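Handilier-Liste: Decken und Quilts
Betreff: Re: Bedruckte Stoffe in der Decke, Vlies ja oder nein?
Von: Vy Nông
Datum: 29. September 2022

Liebe Marina, liebe Liste,

Marina Karamanlidis schrieb:

> Ich habe von meinem Bruder einen Stapel bedruckte T-Shirts
> bekommen und möchte daraus eine Decke nähen. Der Jersey
> rollt sich beim Zuschneiden furchtbar ein. Muss ich wirklich
> jedes Stück mit Vlies bebügeln? Und was mache ich mit dem
> Aufdruck, wenn das Eisen zu heiß ist? Chrysoula meint, ich
> soll einfach eine Nummer größer schneiden und hoffen.

Hoffen habe ich bei meiner ersten Decke auch versucht. Sie ist bis heute schief, und mein Sohn nennt sie «das Trapez». Seitdem bügle ich das Vlies auf jedes Stück, immer auf die linke Seite und bevor ich das endgültige Maß schneide. Den Stoff schneide ich zuerst grob zu, mit drei Fingern Rand, dann kommt das Vlies und erst danach das Lineal.

Mit dem Vlies von Kouris bin ich zufrieden, es bleibt weich. Das von Masto war mir zu steif, aber vielleicht hatte ich die falsche Sorte bestellt (auf meiner Rechnung steht 308, im Katalog ist die weiche die 546). Wenn jemand beide verglichen hat, würde mich das Ergebnis interessieren.

Bei Schrift muss man vor dem Schneiden entscheiden, ob man die ganze Zeile behalten will. Eine lange Zeile passt selten in ein quadratisches Feld. Ich mache dann das Feld breiter und gleiche es mit einem Streifen aus, statt Buchstaben zu verlieren. 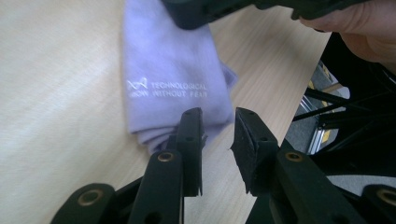
Fliederfarbener Stoff, Aufdruck in Weiß: TECHNOLOGICAL, in der zweiten Zeile fehlt ein Stück vom ersten Buchstaben.

Zum Bügeleisen: niemals direkt auf den Druck. Ich lege Backpapier dazwischen und drücke das Eisen nur auf, ich schiebe es nicht. Elf Sekunden genügen bei mir, dann lasse ich das Stück flach liegen, bis es ganz kalt ist. Wenn man zu früh daran zieht, löst sich das Vlies an den Ecken wieder — diesen Fehler habe ich mehr als einmal gemacht.

Glatte Kunstfaser verhält sich anders als Jersey. Sie rollt weniger, dafür rutscht sie unter dem Nähfuß. Dort nehme ich viele Klammern und eine dünne Nadel.

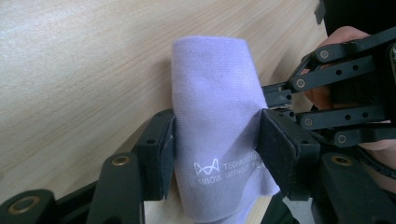 Flieder, zusammengerafft. Von der oberen Zeile bleibt TECHNOLOG.

Tala Awwad hat im April gefragt, ob man bei solchen Decken durch den Druck quilten darf. Ich tue es nicht, weil die Löcher sichtbar bleiben. Ich quilte um das Motiv herum oder knüpfe die Decke nur in den Ecken der Felder.
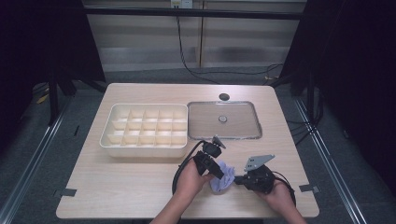

Zum Knüpfen benutze ich Baumwollgarn, doppelt genommen, und mache einen chirurgischen Knoten. Die Enden lasse ich zwei Zentimeter lang, nach dem Waschen werden sie sowieso kürzer. Wer kleine Kinder hat, soll die Enden lieber nach innen ziehen.

Marina, wie groß soll die Decke werden? Das hast du nicht geschrieben, und davon hängt ab, ob du eine Rückseite aus einem Stück bekommst.

Viele Grüße
Vy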